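Startseite Aktuelle Ausgabe Archiv Hinweise für Autoren Suche

3.2 Beschläge und Kanten im Wohnungsinventar

Die Erhebung in Idcombe erfasste 183 Haushalte, deren Möbel zwischen zwei Umzügen im Besitz derselben Familie geblieben waren. Gefragt wurde nach Reparaturen, nach Ersatzteilen und danach, wer die Arbeit ausgeführt hatte. Die Gespräche führten Bakalis und Xenos, die Auswertung lag bei Ramasamy. Haushalte ohne eigenes Werkzeug wurden gesondert geführt - sie ließen Schäden im Mittel länger bestehen und wandten sich eher an Verwandte als an einen Betrieb.

Metallteile in Holz nehmen in den Antworten viel Raum ein. Stifte, Bänder und Schlösser galten den Befragten als der Teil des Möbels, den man ersetzen darf, ohne dass es ein anderes wird. Bei Kanten und Deckflächen war die Haltung strenger. Messing wurde häufig aus älteren Stücken übernommen (Abb. 2).

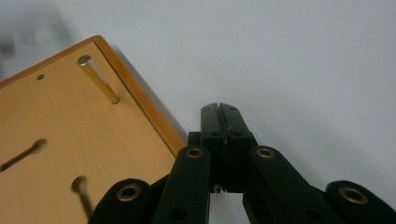
Abb. 2: Messingstift in der Oberseite eines hellen Holzbretts mit orangebrauner, erhöhter Randleiste.

In Destomlow, wo Karras eine kleinere Vergleichsgruppe befragte, fehlt diese Unterscheidung weitgehend. Dort bestand bis in die Nachkriegszeit eine Werkstatt, die ganze Möbel zurücknahm und gegen überarbeitete tauschte. Wer tauschen konnte, reparierte seltener selbst und bewahrte auch keine Einzelteile auf. Balaskas hat für Zevelby ein ähnliches Muster beschrieben, führt es aber auf die Mietverhältnisse zurück. Unsere Daten erlauben hier keine Entscheidung - die Angaben zur Miete sind in beiden Orten lückenhaft. Auf die Erbfolge geht Abschnitt 3.3 ein.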